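Clotthorpe Tables: a small set of pictures of everyday tables and what ends up on and under them

README, last changed 13 Dec 2024
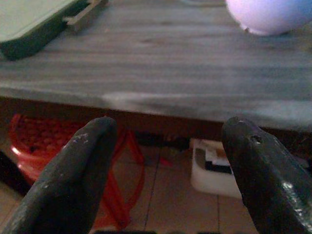 Photo: Clotthorpe Tables set, Irnora folder

What this is

Clotthorpe Tables is a collection of 322 still pictures of ordinary tables in ordinary rooms. We love tables! People put things down on them, shove other things underneath, and after a week or two you have a whole little landscape that no catalog would ever show you. The set grew out of that, and it's meant for anyone who works on household objects, room layouts, storage habits or just likes looking at furniture that gets used.

The picture at the top is a favorite of ours. Gray wood grain running along the tabletop, a dark brown apron below it, and then that red plastic item with the bumpy grid on its upper surface tucked underneath. On top there's a flat thing in two greens with a small beige latch or handle on its side, and something smooth and rounded in lavender-white over in the corner. Great colors, all in one spot.

What's in the folders

The pictures are sorted into 4 folders, named for the places they come from:

Irnora: kitchens and playrooms, lots of plastic and lots of color
Mbeki: dining rooms, mostly dark wood
Ultura: workshops and craft tables (the glue stains alone are worth a visit)
Clotthorpe: everything else, including the porch tables added in April

Each folder has its own notes.txt with the room type and a line or two on the table. Please read it first, it's short.

Labels

There are 10 labels for where a thing is, such as on top, under, leaning, hanging and half under. "Half under" caused the most arguing and is still the one we like best. A thing gets this label when part of it sticks out past the table edge, no matter how little.

Names of things are kept loose on purpose. If the labeler couldn't tell a basket from a stool, the entry says "basket or stool" and stays that way. Same with "tray or lid" and "ball or dome." If your work needs one firm name per thing, filter on the column called unsure and drop those rows.

Colors are free text. You'll find "gray," "dark gray," "gray-brown" and one very proud "oatmeal." We thought about cleaning these up and decided we'd miss them.

Known problems

Tabletops are often blurry when the focus landed somewhere else. We kept them in.
Things at the corners are often only partly showing, so don't use this set to measure sizes.
The Mbeki folder is dim in places. Brightening helps, but it brings out a lot of grain.
7 rows in the Ultura notes have the room type missing.

Using it

Unpack everything into one directory and keep the folder names as they are, or the paths in labels.csv will break. The label file is plain comma-separated text and opens fine in any spreadsheet program. Use the set for study, teaching or your own projects, and please credit it as "Clotthorpe Tables."

Next up

More undersides! Shelves, crossbars, the stuff that rolls back there and stays. Side tables too, if we can get enough of them to fill a folder.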